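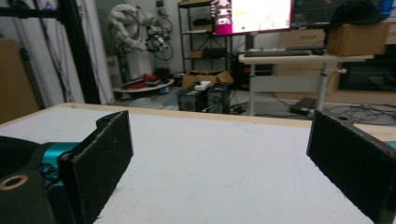

Ornella Donati

Section 3. Setting up your first listing in Duda

Before you start, have the property address, the asking price and the seller's signed agreement on hand. Duda will ask for all of them on the same screen and will time out while you look in the car.

1. Sign in and choose New Listing. If you see New Lease, you are in the rentals side. Back out quietly.

2. Type the address and pick the match from the list. New streets in Erkumholm may not appear yet. Choose Enter by Hand and spell the street the way the county does, however much it hurts.

3. Enter bedrooms and bathrooms. A den is not a bedroom. A den with a futon is a den with a futon.

4. Write the headline, up to 100 characters. The word "stunning" uses eight of them.

5. Add the description. Duda accepts 200 words and cuts the rest without telling you, usually just before the part about the new roof.

6. Set the open house hours. The default is 9 a.m., chosen by someone with no children and no clients.

Note: Drafts are saved when you press Save. Closing the laptop with confidence does not count. 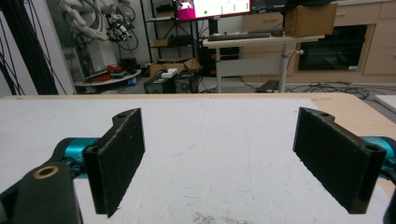 White tabletop, teal metal joints

7. Press Preview and read the whole page, including the price. Count the zeros.

8. Send the draft to your office lead for approval. At the Iltach branch that is Giorgia Valentini, who will find the typo.

Caution: Publish sends the listing to every buyer on your alert list at once. Unpublish takes it off the site but does not reach into anyone's inbox.

To change the price later, go to Section 4.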